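Covasley Bin-Picking Project

The Covasley Bin-Picking Project is a student project in robotic grasping held each year at the Covasley Institute. It is open to second- and third-year students of mechanical engineering and computing, who work in teams of four on a shared robot arm. The project was founded by Pantelis Mavromatis and is now directed by Delyth Gape, with Wouter Segers responsible for the laboratory.

Format

Teaching begins in September and lasts 12 weeks. Each team writes its own grasp-planning software and tests it on mixed objects placed in a metal bin. Teams may alter the approach path and finger positions, but the arm, gripper and cabling are common to all entrants. Software must be submitted by noon on the day before a trial.

The arm carries KUKA lettering and is fitted with a metallic multi-fingered gripper, two of whose fingertips are translucent green. Objects of differing shape are laid close together, among them a black case and a navy blue oval pouch that touch one another.

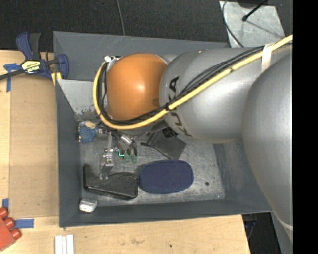
Assessment

The final trial is marked out of 200, of which 130 marks are given for picking and the remainder for a written report. A team loses marks if an object is dropped outside the bin or if the arm has to be stopped by hand. Reports are read by Segers and by an outside examiner, a post held at present by Amancay Escobar.

The highest-placed team receives the Spanos Prize. Past winners include Clodik, a team led by Orestis Deligiannis, whose planning software was later adopted as the starting code for new entrants.

See also
Curnon Robotics Society
Grasp planning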